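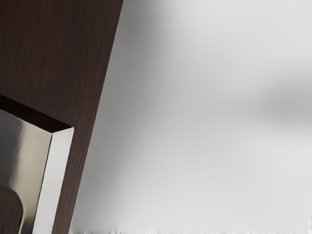
짙은 갈색 나뭇결에 금속 손잡이

검색어를 입력하세요 검색

Leonora Pangilinan
집에 쌓인 종이 서류를 8월 내내 정리했습니다. 물어보시는 분이 몇 있어서 한 방식을 그대로 적어 둡니다. 길어서 타래로 잇습니다.

Leonora Pangilinan
시작할 때 상태부터. 서류가 든 종이봉투가 일곱 개였고, 봉투마다 겉에 "중요"라고 적혀 있었습니다. 전부 중요하다고 적어 놓으니 아무 표시도 안 한 것과 같았습니다. 전셋집을 옮길 때마다 봉투가 하나씩 늘었던 것 같습니다.

Leonora Pangilinan
계기는 보일러 수리였습니다. 기사님이 보증서가 있냐고 하셨는데 봉투 다섯 개를 뒤져도 안 나왔습니다. 결국 돈을 내고 고쳤고, 보증서는 그다음 주에 전기밥솥 설명서 안에 접힌 채로 나왔습니다. 기간은 아직 남아 있었습니다.

Leonora Pangilinan
처음에는 봉투 하나씩 끝내려고 했는데 이 방법은 저한테 안 맞았습니다. 같은 은행 서류가 봉투 네 개에 흩어져 있어서 앞에서 정한 분류를 계속 고치게 됩니다. 그래서 다음 날 거실 바닥에 전부 쏟았습니다. 선풍기는 끄고 하세요.

Leonora Pangilinan
첫 분류는 내용으로 하지 않고 종이 모양으로 했습니다. 영수증처럼 작은 것, A4 낱장, 철해진 것, 책자. 읽지 않고 나누니까 빠릅니다. 오전에 시작해서 점심 전에 끝났습니다. 읽기 시작하면 옛날 편지 하나에 한 시간이 갑니다.

Leonora Pangilinan
책자 더미가 제일 쉬웠습니다. 대부분 가전 설명서였고 절반은 이미 없는 물건의 설명서였습니다. 남은 것도 제조사 홈페이지에 파일이 있으면 종이는 버렸습니다. 다만 뒷장에 보증서가 붙어 있는 경우가 있어서 맨 뒷장은 꼭 넘겨 봤습니다. 보일러 건으로 배운 점입니다.

Leonora Pangilinan
영수증은 반대로 제일 귀찮았습니다. 감열지라 글자가 다 날아가서 뭘 산 건지 알 수 없는 게 많습니다. 글자가 안 보이는 건 바로 버렸고, 보이는 것 중에서는 보증 기간이 남은 물건과 병원비만 남겼습니다. 남긴 영수증은 그날 스캔했습니다. 놔두면 이것도 날아갑니다.

Leonora Pangilinan
스캔은 휴대폰에 깔아 둔 Cendix로 했습니다. 종이 가장자리를 잘 잡아 주는 편인데 흰 책상 위에서는 자주 틀립니다. 남색 보자기를 깔고 하니 나아졌습니다. 무료로 쓰면 한 달에 100장까지라서 8월 안에 다 하려고 장수를 아꼈습니다. 양면 서류는 뒷면이 광고면 앞면만 했습니다.

Leonora Pangilinan
파일 이름은 연도-기관-내용 순서로 통일했습니다. 처음에는 내용을 맨 앞에 썼다가 같은 은행 서류가 가나다순으로 흩어지는 걸 보고 다시 바꿨습니다. 이름 바꾸는 데 저녁 두 번을 썼습니다. 시작 전에 몇 개만 지어 보고 정렬이 어떻게 되는지 확인하는 게 좋습니다.

Leonora Pangilinan
종이로 꼭 남긴 것. 임대차 계약서 원본, 졸업 증명서, 예방접종 수첩, 보험 증권, 도장 찍힌 합의서 한 장. 그리고 지금 사는 집의 관리비 정산서. 이사 나갈 때 장기수선충당금 때문에 볼 일이 생긴다고 해서 이건 한 권으로 따로 철했습니다.

Leonora Pangilinan
버려도 되는지 애매한 서류는 발급한 곳에 전화로 물어봤습니다. "이거 다시 떼려면 뭐가 필요한가요?" 이렇게 물으면 대답이 빠릅니다. 온라인으로 바로 재발급되면 버렸고, 직접 방문해야 하면 남겼습니다. 보관 기간이 법으로 정해진 서류도 있으니 사업하시는 분은 세무 쪽에 따로 확인하세요. 저는 사업을 안 해서 그쪽은 모릅니다.

Leonora Pangilinan
보관함 이야기. Gavau 문서 파일을 샀는데 칸이 12개짜리입니다. 월별로 쓰라고 만든 물건 같지만 저는 월별로 나누지 않았습니다. 칸 이름은 집, 차, 은행, 보험, 병원, 학교, 일, 세금, 보증서, 여권·비자, 가족, 그리고 "아직". 차는 작년에 팔았지만 매매 계약서가 있어서 칸을 남겼습니다.

Leonora Pangilinan
"아직" 칸은 처리 중인 서류 자리입니다. 환급을 기다리는 것, 답장을 써야 하는 것. 매달 말일 저녁에 이 칸만 비웁니다. 첫 달에는 세 장이 있었고 두 장을 처리했습니다. 나머지 한 장은 동생이 서명해야 하는데 아직도 그대로 있습니다.

Leonora Pangilinan
칸에 붙인 라벨은 손으로 썼습니다. 라벨 프린터도 생각했는데 테이프 값이 아깝고, 칸 이름은 어차피 바뀝니다. 벌써 "학교"를 "학교·자격증"으로 바꿔 썼습니다. 연필로 쓰고 투명 테이프는 안 붙였습니다.

Leonora Pangilinan
파쇄. 집에 파쇄기가 없어서 처음에는 가위로 잘랐는데 손가락만 아픕니다. Talavera 상가 2층 문구점에서 무게로 파쇄를 받는다고 해서 들고 갔습니다. 스테이플러 심은 빼 오라고 합니다. 저는 모르고 그냥 갔다가 가게 앞 의자에 앉아서 다 뺐습니다. 심 제거기는 빌려줍니다.

Leonora Pangilinan
주민등록번호나 계좌번호가 없는 종이는 파쇄하지 않고 폐지로 냈습니다. 비닐창 달린 봉투는 창을 뜯어서 비닐로 따로. 코팅된 전단과 감열지 영수증은 우리 동네에서는 종이로 안 받아서 종량제 봉투에 넣었습니다. 동네마다 기준이 다를 수 있습니다.

Leonora Pangilinan
앞으로 들어오는 종이를 줄이는 것도 같이 했습니다. 카드 명세서, 통신 요금, 보험 안내문을 전부 이메일로 바꿨습니다. 보험 쪽은 앱에서 바꿨는데도 한 번 더 종이가 왔습니다. 상담원 말로는 이미 인쇄에 들어간 건 취소가 안 된답니다. 그다음부터는 안 옵니다.

Leonora Pangilinan
백업은 두 군데입니다. 노트북과 외장 드라이브. 클라우드에는 여권과 계약서를 올리지 않았습니다. 이건 취향 문제라 권하지는 않습니다. 외장 드라이브는 어머니 댁에 두고 명절에 갈 때 새로 복사하기로 했습니다.

Leonora Pangilinan
돈 쓴 것. 문서 파일과 클립, 문구점 파쇄비가 전부입니다. 클립은 1,000원짜리 한 통이면 충분했습니다. 예쁜 수납 상자를 먼저 사지 않은 건 잘한 것 같습니다. 샀으면 봉투 속 내용물을 상자로 옮기고 끝냈을 겁니다.

Leonora Pangilinan
정리하다 나온 것 중에 제일 반가웠던 건 Saradden에서 일할 때 받은 첫 급여 명세서입니다. 쓸모는 없는데 남겼습니다. "일" 칸 맨 뒤에 있습니다. 금액을 보니 그때 어떻게 살았나 싶습니다.

Leonora Pangilinan
답글에 사진 정리도 했냐는 질문이 있는데 안 했습니다. 인화한 사진이 서류 사이에서 꽤 나왔고, 따로 봉투 하나에 모아만 두었습니다. 겉에는 "사진"이라고 적었습니다.

Leonora Pangilinan
한 가지 추가. 가족과 같이 사는 분은 버리기 전에 꼭 물어보세요. 저는 남편이 모으던 자전거 부품 영수증을 버릴 뻔했습니다. 글자가 다 날아간 것도 있던데 본인은 뭔지 다 안다고 합니다. 그 영수증은 남편 책상으로 보냈습니다.

이 작성자의 다른 타래
냉동실 음식에 날짜 적는 법
전셋집 나올 때 집주인에게 보낸 문자 모음
안 쓰는 계좌 정리한 순서
겨울 이불 보관, 압축팩 쓰다가 그만둔 이야기

문의하기 | 이용약관 | 개인정보 처리방침
© 게시물의 저작권은 작성자에게 있습니다
맨 위로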